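Service Desk, Facilities Systems
Ticket 924
Subject: Scheduled heating in the Eze building does not follow the published timetable
Category: Building controls, scheduling
Priority: Normal
Status: Closed
Reported through: Web form
Site: Eze building, all floors
Software: Renditz Scheduler, with Zeniritz zone controllers

Original report

The heating in the Eze building is starting one hour late on working mornings. The published timetable states that occupied mode begins at 6:00 a.m. Staff who arrive for the early shift report that the radiators on the ground floor remain cold until shortly after 7:00 a.m. The problem was first noticed in November, at the start of the week after the clocks were set back. The evening shutdown also appears to be late, as the radiators on the upper floor are still warm when the building is locked.

The reporting office has checked the wall thermostats and confirms that they display the correct time. No changes to the timetable were requested by this office. We ask that the matter be reviewed before the colder part of the season.

First response, Service Desk

Thank you for your report. The ticket has been assigned to the building controls group. Please do not adjust the wall thermostats while the review is in progress. Manual changes are recorded as overrides and will make the logs more difficult to read.

The following information was requested from the reporting office:

The room numbers in which the late start was observed.
Whether any portable heaters are in use in those rooms.
Whether the override button on any thermostat has been pressed since the problem began.

Reply from the reporting office

The late start was observed in the reception area, the records room and the two meeting rooms on the ground floor. One portable heater is in use at the reception desk. It was brought in after the problem began. The override button in the larger meeting room has been pressed on several mornings in order to start the heating by hand. It works as expected, and the room warms up normally afterward.

Work log, entry 1

The timetable in Renditz Scheduler was compared with the published version. Both show occupied mode beginning at 6:00 a.m. and ending at 6:00 p.m. The holiday calendar was also checked and does not contain any entry that would explain the delay.

The override result is useful. It shows that the valves, the circulation pump and the boiler respond correctly to a call for heat. A mechanical fault is therefore considered unlikely, and the review will concentrate on the time at which the call is sent.

Work log, entry 2

The event history was exported for the 7 zones in the building. Every zone received its start command at 7:00 a.m. local time and its stop command at 7:00 p.m. local time. The delay is exactly one hour in every zone.

The server on which Renditz Scheduler is installed shows the correct local time. The wall thermostats receive their time from the same server for display purposes only. A correct display on the wall does not confirm that the zone controller is using the same clock.
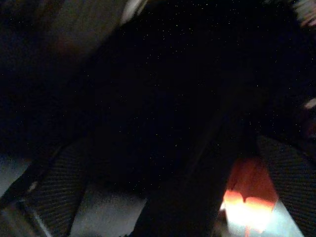 Each Zeniritz controller keeps an internal clock and stores its own copy of the timetable, so that heating can continue if the network is unavailable. The timetable is sent from the server once a night. The controller then carries out the commands according to its internal clock. This arrangement is described in the operating manual and is normal.

A one-hour difference following the seasonal clock change suggested that the server and the controllers were handling the change in different ways. The expected result of a controller that fails to set its clock back would be an early start. The building is experiencing a late start. The simple explanation was therefore set aside, and the time settings were examined in more detail.

Work log, entry 3

The time settings were read from the gateway that connects the server to the controllers. The gateway is a Pliltitz unit and was restarted during the network maintenance that took place in the same period as the clock change.

Two findings were recorded.

First, the gateway was applying the seasonal change to the time signal before passing it on to the controllers. The controllers were then applying the same change a second time. As a result, the internal clocks in all zones were one hour behind local time. A controller whose clock is one hour slow will begin occupied mode one hour late, which agrees with the report.

Second, the gateway setting named "Adjust for daylight saving" was switched on. The configuration record for this site states that it should be switched off. The record and the live setting agreed at the time of the last inspection. It is likely that the gateway returned to its factory settings when it was restarted, although the gateway log does not go back far enough to confirm this. The log holds the most recent 500 events and overwrites the older ones.

Work log, entry 4

The following corrective steps were carried out outside occupied hours.

1. A backup of the current gateway configuration was saved to the site folder.
2. The setting "Adjust for daylight saving" was switched off on the gateway.
3. The approved configuration was written to permanent memory with the "Store as default" command.
4. The gateway was restarted, and the setting was read again. It remained off.
5. A time synchronization was sent to all zone controllers.
6. The internal clock of each controller was read and compared with the server. All zones matched.
7. The timetable was sent again by hand, without waiting for the nightly transfer.

One zone on the upper floor did not acknowledge the timetable at the first attempt. The transfer was repeated and was accepted. The signal strength for this zone is shown as 80 percent, well within the permitted range. No further action was taken on it.

Message to the reporting office

The cause of the late start has been identified and corrected. Occupied mode is expected to begin at 6:00 a.m. on the next working day. Please confirm the result by replying to this ticket once the early shift has arrived. The override button in the larger meeting room should not be pressed before that time.

We also ask that the portable heater at the reception desk be removed when the room temperature is satisfactory. Portable heaters placed near a thermostat cause it to read a higher temperature than the rest of the room, and the zone may then shut off too early.

Reply from the reporting office

The radiators in reception and in both meeting rooms were warm when the early shift arrived. The records room was also warm, but less so than the others. The portable heater has been returned to storage.

Work log, entry 5

The event history confirms that all zones received the start command at 6:00 a.m. The records room has a lower set point than the neighboring rooms, as stated in the storage requirements for paper files. The difference noted by the reporting office is intended.

Follow-up actions

The gateway time settings have been added to the checklist used after network maintenance.
The same setting was checked at the other sites that use a Pliltitz gateway. No other site was affected.
A request has been submitted to increase the length of the gateway log. It is being handled under a separate ticket.
The internal clocks in the Eze building will be read again after the clocks are set forward in March.

Resolution code: Configuration corrected
Reopening: The reporting office may reopen this ticket by replying to the closing notice. If a different fault is observed, please submit a new report through the web form and quote ticket 924 in the description field.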